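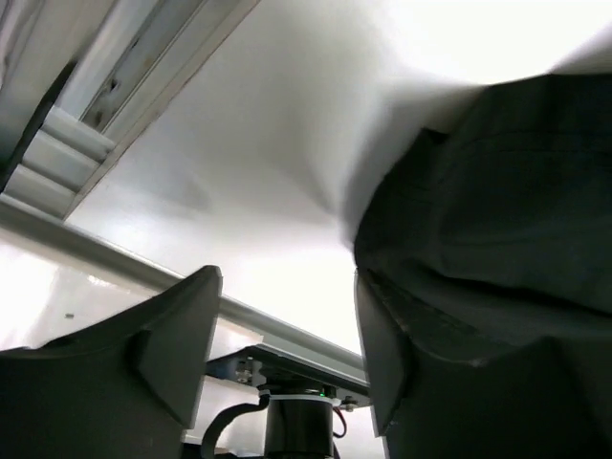 Black cloth, white tabletop

Re: [pritetti-holders] Swap to the new token, has anyone done it?

Abelardo,

I have done it, or at least I have done the part where they take the old ones.

I held 817 Pritetti, all of it earned the honest way, by buying more coffee than my doctor would like and scanning the code on every bag. The swap page asks you to connect your wallet, approve the contract, and then approve it again, this time with a fee. The fee is paid in neither the old token nor the new one, so first I had to go buy a third thing on Plinavcombe, where the minimum purchase is 12 dollars. I now own a very small amount of something else, which I suppose makes me diversified.

What came back was 355 of the new token. The announcement said one for one. I wrote to support and a pleasant person explained that it is one for one "by weight," and that the remainder vests. I asked when. The answer was August. I asked which August and the chat closed.

To your other question, yes, the roasters still take the old ones at the counter, or mine does. The kid at the register scanned my last leftover receipt code without blinking and gave me a free small drip. That is the best return I've seen on this project. If you mostly want coffee, I would spend what you have before you swap a single one.

A few practical notes for anybody who goes ahead anyway:

Use the link in the pinned post and type it in by hand. Zanele Msimang got an email last week with a nearly identical address, one letter off, asking for her recovery words. She did not send them. Please don't send yours either, no matter how nice the logo looks.

After the swap, go back and revoke the approval. It defaults to unlimited, and I don't give my own brother unlimited.

The balance shows as zero for a while. Mine took most of an evening. Hitting refresh does nothing, though I can confirm it passes the time.

As for the voting, I tried. You need over 200 of the new token to open a proposal, so I qualified, and then found out that proposals are closed until the rest vests. See above under August.

Pendo, you were at the Hjaltested meetup. Did they say anything about the roasters getting paid out in dollars? Mine says she has been paid in tote bags.

Zulema Maldonado

----- Original message -----
From: Abelardo Quezada
Date: May 2019

Hi all,

I see the swap is open. Has anyone here gone through with it? The page says it takes two minutes and is free. Also, can we still use the old tokens in the stores, and does voting start right away?

I don't have many, so I'm not in a hurry, but my wife would like to know if the coffee thing is real money yet.

Thanks,
Abelardo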